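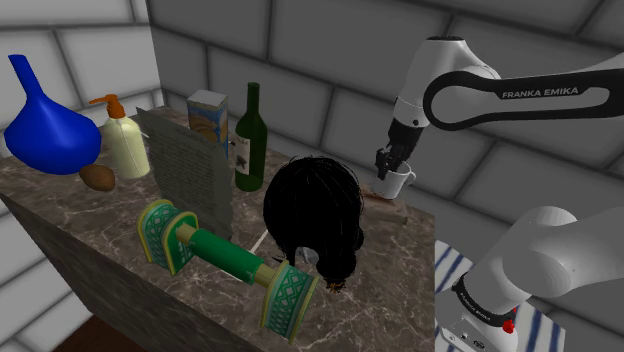

The task of section 4 is a pick and place in the simulator, and every team of the Janska robotics club must pass it before we let them book time on the real arm. You will work with a marble counter that has many objects on it, and with one small white mug. When the gripper has the mug by its rim and the mug is over the brown wooden block, like it is on our screen, you are at the end of step 9 and you can save your state. Please read the whole section one time before you start. The most of the problems which students bring to me come from step 3 and step 6.

4.1 Before you start

You need the club laptop or your own computer with the Sastero simulator installed (section 2), and the scene pack called Elten. You need also the team file that you made in section 3. If the team file has a space in its name, rename it now. The loader stops at the space and gives an error about a missing arm, and this error is not true.

Close other programs. With the browser open the simulation goes slow and the gripper closes later than you expect.

4.2 Load the scene

1. Start Sastero and choose Open Scene.

2. Select the Elten pack, then the kitchen counter, then layout 2. Do not choose layout 4, it is for the competition in May and the objects are placed in another way.

3. Wait until the status line says "settled". The objects fall a very small distance when the scene loads and they need a moment to stop. If you press Run before this, the mug can be in a different position than the one in your team file, and the arm will go to the wrong point.

Note: The tall bottles in the scene are ordinary collision objects. The black curly wig is also a collision object, but the simulator treats it as one solid dome. The curls do not bend. Keep the same distance from it as from the wine bottle.

4.3 Plan the grasp

4. Open the Gripper panel and set the opening to 35 mm. The fingers go one inside the mug and one outside, so you don't need the full opening.

5. Choose Rim Grasp from the list. Do not choose Handle Grasp for this task. The handle is thin and in our tests the mug was turning between the fingers.

6. Set the approach direction to "from above". In the new version the default is "from side", and with this default the wrist will pass through the objects in the middle of the counter. The planner will refuse, or it will find a very long way around. Two teams lost a complete afternoon with it last year.

7. Press Plan. The path is drawn as a thin line. Turn the view and look at the line from two directions, one time from the front and one time from the top. From the front only, a line can look free when it is passing directly over a bottle.

Caution: Look at the path of the elbow too. The planner line shows only the point between the fingers. The long upper link needs room behind the counter, and it must not touch the tiled wall.

4.4 Lift and move

8. Press Run. The arm goes down, closes and stops. Check the force value in the Gripper panel. If it is zero, the fingers are closed on air. Press Reset and go back to step 4.

9. Set the lift height and the target "block", and press Run again. The arm brings the mug above the wooden block and waits. It does not put the mug down before you confirm.

10. Save the state with your team name. Then press Lower, and after the mug stands on the block press Open.

Note: The block is small and it is close to the right edge of the counter. If the mug is put down with an offset it will tip, and it will usually fall on the side where there is no counter. A mug on the floor cannot be picked up by the arm. Reset the scene.

4.5 If something goes wrong

The planner says "no path": Check step 6 first. If the approach direction is correct, raise the lift height a little and plan again.

The run stops after 900 steps: This is the limit of the club setting and not an error. Your path is too long. Make a new plan, do not change the limit, because the competition uses the same one.

The mug shakes in the gripper: The closing force is too high. Make it lower in small changes.

Another object falls during the run: The run is not valid for your log, also when the mug arrived correctly. Repeat it.

4.6 What to hand in

Put the saved state and the log file in the folder of your team. Write in the log which grasp and which lift height you used. Gbeho group students use their own folder and not the common one.

Corrections to this section please send to Zdislava Hudec. Last change December 27, 2021: step 6 is new, and the note about the wig was added.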